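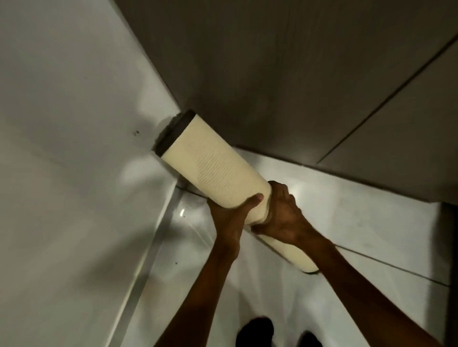
Pleated filter cartridge with dark end cap.

Fikri Pasaribu
1/13 Thread on relative humidity, dew point and why the figure on a cheap hygrometer is a poor guide to whether your walls are going to grow mould. Based on 189 days of logging in my own flat in Merham. Ground floor, solid brick, internal bathroom, gas heating.

2/13 Relative humidity is a ratio. It compares the water vapour in the air with the most that air could hold at the same temperature. Warm the air and the ratio falls. Cool it and the ratio rises. In both cases the amount of water has stayed the same. People read a drop in RH after the heating comes on as "drying out". It is a change in temperature.

3/13 Dew point is the temperature at which that same air would become saturated. It moves only when water is added or removed (pressure too, but you can ignore that indoors). If you log one number, log this one. Most meters don't show it, though it can be worked out from temperature and RH with the Magnus formula in a spreadsheet.

4/13 Worked case. My living room in the evening, heating on, had a dew point of 13 °C. The room felt comfortable and the meter was showing its smiling face symbol. The outside corner behind the bookcase was colder than that, so it was wet. The meter was on the shelf at chest height and was quite right about the air at chest height.

5/13 Mould doesn't need liquid water. Sustained high RH at the surface will do. The useful sum is surface RH: take the vapour pressure of the room air and divide by the saturation vapour pressure at the temperature of the wall. That gives a worse figure than the room meter on any wall colder than the room, so every external wall in winter.
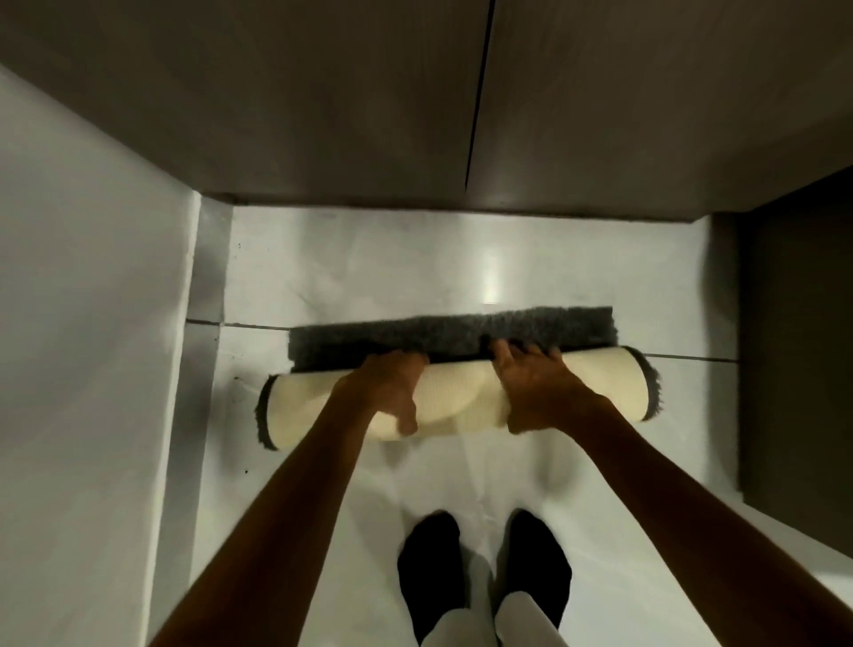
Photo: F. Pasaribu

6/13 Kit. I used 3 loggers, all the same model from Bindard, sampling every few minutes. Before placing them I put them in a sealed food box with a damp salt slurry (ordinary table salt, wet but with plenty undissolved) and left them overnight. Saturated sodium chloride holds the air in the box at a known RH, so you can read off the error for each one. Two agreed with each other. The third read high and I applied an offset for the whole run. Keep the slurry in a bottle cap so it can't touch the sensors.

7/13 Placement. Bedroom, living room, hall outside the bathroom. Away from radiators, out of the sun, not on an outside wall. Surface temperatures I took separately with a contact probe taped to the plaster. Infrared thermometers are fine for finding the cold patch but I don't trust them for absolute values on gloss paint or tiles, and they are useless on foil-backed lining paper.

8/13 Sources of moisture. The peaks are cooking and showers, which everyone expects. The slow one is laundry on an airer. A shower shows in the hall trace as a sharp rise and a decay. An airer shows as a low hump lasting most of a day, and it adds up to more. Breathing overnight with the bedroom door shut is also plain to see, as a steady climb until someone gets up.

9/13 Materials complicate this. Plaster, books, carpet and curtains take up vapour when RH rises and give it back when it falls. Open the window for a short time and the dew point drops quickly, then creeps back after you close it. I used to read that creep as a leak. It is the furnishings. Short airings empty the air and long ones start to empty the contents of the room. Both have their use, but they cost different amounts of heat. 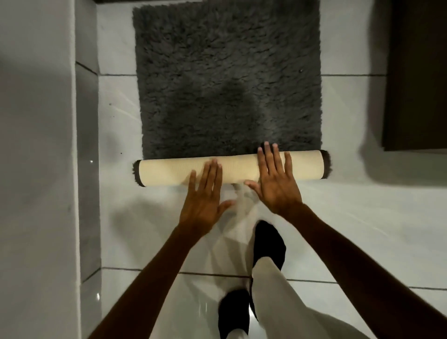
Dark grey mat, part rolled, pale backing outwards.

10/13 Ventilation works when the outdoor dew point is lower than the indoor one. Outdoor RH tells you nothing on its own. Cold drizzle at near saturation still carries less water than the air in a heated kitchen, so in winter opening the window while it rains will dry the room. In a muggy spell in summer it can go the other way, particularly in cellars and north-facing ground floor rooms. In May I had several afternoons where airing the back bedroom raised its dew point. Compare first, then open.

11/13 Extract fans. Mine is a Cedier, wired to the light with a run-on timer. The rated flow on the box is measured in free air. Put it on a long flexible duct with bends in it and you get a good deal less. I replaced the flexible duct with rigid pipe and shortened the run, and the decay in the hall trace after a shower got visibly steeper with the same fan. The gap under the bathroom door matters as well. A fan can't remove air that has no way in.

12/13 Dehumidifiers. I borrowed a Tran compressor unit for 4 weeks. It held the dew point down well in the living room and did very little in the bedroom with the door closed. Compressor types lose output as the room gets colder and spend time defrosting the coil. Desiccant types keep going in the cold and use more power per litre. All the electricity ends up as heat in the room either way, and you also get back the latent heat from the condensed water. Set the target by surface RH on your coldest wall, then work backwards to a dew point. The preset on the dial has no idea what your walls are doing.

13/13 What I have changed: bookcase moved off the outside corner, trickle vents left open all year, airer in the bathroom with the fan on and the door shut, bedroom door open at night. What I haven't sorted: the reveal around the kitchen window, where the surface still sits close to the limit on cold mornings. Insulated lining is probably next.

Reply to a few messages: yes, the spreadsheet can be shared, I need to strip the address out first. The Magnus coefficients differ slightly between sources. For indoor temperatures the difference is smaller than the error of the sensor, so pick one set and stay with it.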